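From: Aslı Bayram
To: passtead-allotments list
Date: 23/02/2019
Subject: Re: Water butts and the standpipe at the Lerkport end

On the question of the standpipe, I was on the site when the water company's man came out, so I can fill in some of what was missing from the last message. I've left the relevant part of it below.

> I understand the Lerkport end standpipe is to be turned off for good and
> that we are all supposed to manage with butts. Is this right? I have plot
> 41 and it is a very long way to carry a can from the top gate. Last August
> I was up there twice a day and still lost most of the beans. Also, does
> anyone know who pays for the butts, and whether we can link them to the
> roof of the old Berisha shed, which nobody seems to be using?
>
> Maureen

It is not being turned off for good. It is being turned off until the pipe under the cinder path has been replaced. The leak is between the stopcock and the first bend, which is why the ground by the compost bays has been soft since before Christmas. He put a listening stick on it in three places and marked the spot with blue paint. Please don't park barrows over the paint.

The estimate is for a plastic pipe at a proper depth, with a new tap and a drain-down so that we can empty it in winter. The old one was only a few inches down at the shallow end and has frozen more than once. I don't have a date for the work. They want the ground drier than it is at the moment, and they won't dig while the path is being used for the manure deliveries.

On butts. Each plot holder buys their own, as before. The rules allow two per plot without asking and more if you write in. They must have a lid and they must stand on something solid. I know several people have them on loose bricks and I would ask you to look at those again, as a full butt is very heavy and one went over on plot 119 two years ago and took out the neighbour's fence.

I have had a green Semusex butt since I took the plot on and the only thing that has gone wrong is the tap washer, which I have changed twice. The replacement is an ordinary half-inch one from the ironmonger's. The narrower sort they sell now look neater but they hold a good deal less, and the taps are set so low that you can't get a can under without raising the whole thing on a stand.
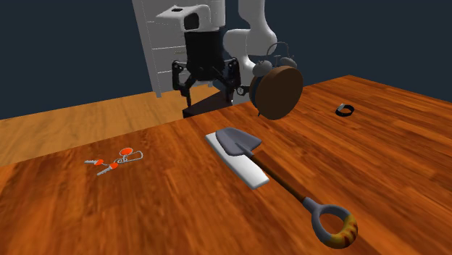 The Berisha shed is a separate matter. It does belong to someone. The family gave up the plot but paid to keep the shed until the end of the tenancy year, and their tools are still in it. I have written to ask whether they would mind a gutter on the back slope. If they say yes, we could run it into one of the big tanks from behind the top hut. There are 5 of those and two are sound. The others have split along the seam and ought to go in the skip.

The big sound tank would take 3,000 litres, though I doubt we would ever fill it from one small roof. It would still save the people at the bottom a lot of walking. It would need a level base, and I think slabs on sand would do – we have enough slabs stacked behind the hedge if the person who put them there doesn't want them. If they are yours, please say so on the list.

Maureen, for this spring I would suggest mulching the beans as soon as they are up and sinking a few pots or cut-off bottles between the plants, so that the water goes down to the roots. I did this with my runners and watered every third day in the hot spell. I also sowed a second row in June, and those did better than the first.

There was a question some weeks ago about hoses. The hose rule hasn't changed. You can fill a butt with a hose from a standpipe if you stay with it, but you can't leave a hose running and you can't use a sprinkler. While the Lerkport tap is off there will be more people wanting the top gate one, so please fill what you need and let the next person in.

I will also bring the key for the top hut on the next work morning, if anyone wants to measure the tanks. Bring gloves, there is a lot of bramble back there.

Aslı
plot 36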